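Werkstattbuch Polsterei, Eintrag vom 3. Januar 2022

Erster Tag nach der Pause. Heizung lief seit sechs, trotzdem war der Leimschrank noch kalt, deshalb am Vormittag nur trockene Arbeiten.

Auftrag Laskowska, Zweisitzer, Fortsetzung von November. Der alte Bezug ist jetzt komplett runter, Rückenlehne zuletzt. Unter dem Stoff noch eine zweite Lage, grünlicher Rips, mit Blaunägeln befestigt, darunter Fasson in Leinwand. Die Nägel sitzen auf der linken Seite so dicht, dass ich mit dem Ziehklingengriff kaum dazwischenkomme. Nagelheber vom Kollegen genommen, der flachere geht besser. Gezogene Nägel nicht aufheben, die sind alle krumm.

Füllung: unten Afrik, oben Rosshaar, beides noch brauchbar. Das Rosshaar habe ich gewogen, weil Frau Laskowska danach gefragt hat: 2,225 kg nach dem Zupfen. Ein Beutel davon ist noch staubig und muss ein zweites Mal durch die Zupfmaschine. Bitte nicht mit dem Haar vom Sessel im Regal mischen, das ist eine andere Qualität, viel kürzer.

Gurte: alle sieben erneuert. Die alten waren an der Vorderzarge ausgerissen, das Holz dort ist von früheren Nägeln ziemlich zerlöchert. Löcher mit Leim und Buchenspänen gefüllt, bis morgen stehen lassen, erst dann die Federn aufnähen. Remigiusz Ziółkowski meint, man sollte die Zarge innen mit einer Leiste verstärken. Ich bin dafür, das kostet eine halbe Stunde und wir haben noch Leisten von Lestwood liegen. Hinten links ist außerdem der Zapfen lose – mit Warmleim, wenn der Schrank wieder auf Temperatur ist.

Schnürung: Vierfachschnürung wie vorher. Kordel ist bestellt, die Rolle hier reicht höchstens für den Sitz. Beim letzten Mal haben wir die Knoten an den mittleren Federn zu fest gezogen, der Sitz wurde in der Mitte flach. Diesmal die Mitte zwei Finger höher lassen und erst nach dem Probesitzen abschneiden.

Stoff: Kerano hat das Muster geschickt, den dunkelgrauen Wollstoff, 400 g/m². Fühlt sich gut an, franst aber an der Schnittkante stark aus, also Nahtzugabe größer nehmen als auf dem Schnittblatt steht. Lerkero hat fast den gleichen Ton, ist aber im Rapport ungünstig, da hätten wir bei der Breite zu viel Verschnitt. Frau Laskowska entscheidet bis Ende der Woche. Ich habe ihr gesagt, dass die Lieferzeit erst ab Bestellung läuft.

Offen ist die Frage der Heftung. Sie hätte den Rücken gern geknöpft, ursprünglich war er glatt.

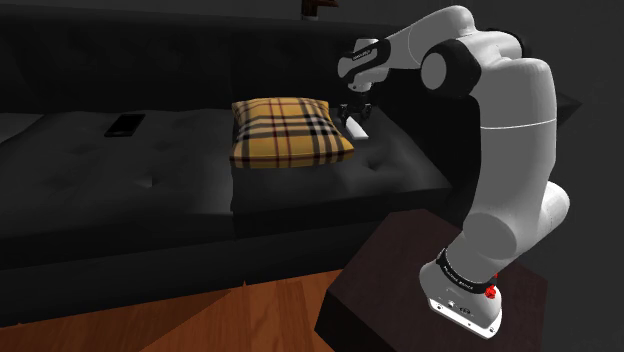 Eine Knopfheftung braucht mehr Stoff, als die meisten denken, weil jede Falte in der Breite und in der Höhe mitgerechnet werden muss. Bei uns kommen pro Raute 40 mm Zugabe dazu, bei festem Wollstoff eher knapp. Auf Schwarz sieht man außerdem jede Fluse in den Falten, und bei einem großen schwarzen gehefteten Sofa wie dem mit dem dunkelbraunen Beistelltisch wirkt das Möbel schnell sehr schwer. Für den kleinen Zweisitzer mit seinen dünnen Beinen würde ich das nicht machen. Mein Vorschlag an sie: Sitz glatt, Rücken mit flacher Heftung, wenige Knöpfe, keine tiefen Rauten. Probestück auf dem alten Rahmen anlegen, dann kann sie es anfassen.

Nachmittags noch die Knopfpresse gereinigt. Der mittlere Stempel hat einen Grat und schneidet den Stoff am Rand an, drei Rohlinge sind deshalb im Abfall. Mit feinem Papier abgezogen, danach ging es. Sollte es wieder anfangen, lieber gleich einen neuen Stempel bestellen.

Für morgen:
Zarge prüfen, Leiste einleimen
Zapfen hinten links
Federn sortieren, zwei sind lahm und müssen ersetzt werden
Rest Rosshaar zupfen
Bei Kerano nach der Ballenbreite fragen, auf dem Muster steht nichts
Heftfaden nachsehen, die gewachste Spule ist fast leer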